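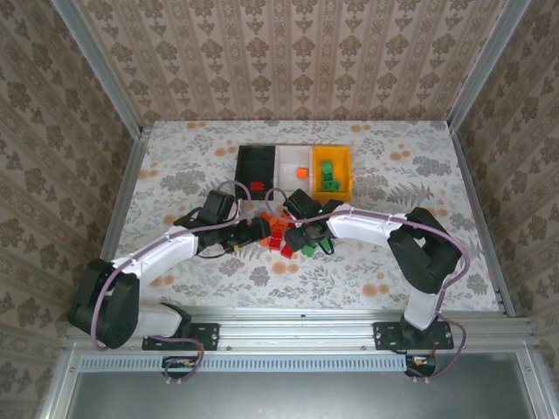
Is the Fotano stovetop coffee maker worth buying if you already go out for your coffee most days?

I'd say it depends how much you like pottering about in your own kitchen, but after six months with mine I'd buy it again.

A bit of background. I live at the top end of Rakcombe, and for years my habit was a flat white and a cheese scone at Hayat, the little café by the bus stop. Lovely place, proper cups, and they never mind if you sit there for an hour with the crossword. Then in April they were shut along with everybody else and I was left at home with a jar of instant that had gone solid at the bottom. I lasted nine days!

My neighbour Milan Hendriks had the Fotano already and kept going on about it over the fence, so I ordered the larger one from the kitchen shop in Jendport (they were doing deliveries). It cost me £54, which felt like a lot for what is basically a metal pot with a handle. You can get a cheaper one in the supermarket. I had one of those once and the handle went soft, so I was happy to pay a bit more.

It comes in three bits. Water goes in the bottom, coffee goes in the basket in the middle, and the finished coffee comes up into the top. There's a booklet too, very thin, with drawings and hardly any words. The first two pots they tell you to throw away, and do please listen to them, I tasted the first one and it was like licking a gate.

After that, though, it was really good. Strong, a bit chocolatey, and hot enough that I could add cold milk without ending up with something lukewarm. I do mine on the small gas ring turned right down, lid up so I can watch, and take it off as soon as it starts to gurgle. If you leave it gurgling it goes bitter, and you also get little brown spots all over the hob. Filling it with water from the kettle speeds things up no end, but hold the bottom half in a tea towel when you screw it together or you'll know about it.

It says six cups on the box. Six thimbles, more like! In our house that means two decent mugs topped up with warm milk, with perhaps a drop left over for whoever is washing up. If there are more than two coffee drinkers at your breakfast table you'll be making a second pot, and the thing needs to cool down before you can open it, so the second lot are waiting a good while. That's my biggest grumble.

My other grumble is the seal. It's a rubber ring that sits under the top half, and mine started letting steam out of the side in September. I rang the shop and spoke to Amedeo Galli, who was very nice and told me I'd probably been screwing it on with coffee grounds stuck round the rim. Guilty. He put a new ring in the post for 80p and it's been fine since. Wipe the rim with your finger before you close it and you should be all right.

Cleaning is easy as long as you don't overthink it. Hot water, a rinse, leave it in pieces on the rack. Mine went through the dishwasher once by mistake (my husband, being helpful) and came out dull and grey, and it has never got its shine back. It makes the same coffee, but it does look a bit sad next to the toaster.

What coffee to use? I started with ordinary ground for cafetières and it was on the weak side. The finer stuff works better, only don't press it down, just fill the basket and level it off with the back of a knife. Hayat are selling bags over the counter now and will grind it for you if you tell them what it's for, so that's what I've been getting. The dark one makes the kitchen smell wonderful on a Sunday.

I can't do the foamy milk, before anyone asks. I've tried a whisk, I've tried shaking it in a jam jar and putting that in the microwave, and it's never the same as the café. If a flat white is what you're really after then this won't get you there by itself, and I still go down for mine on Fridays, takeaway cup and all.

So four stars from me. I've knocked one off for the cup business and for the booklet, which could have mentioned the dishwasher in bigger letters. Milan says the smaller size is better if you live on your own, as they don't like being half filled. I've tried a half pot in mine and he's right, it came out thin and spluttery.

Posted 2020-11-14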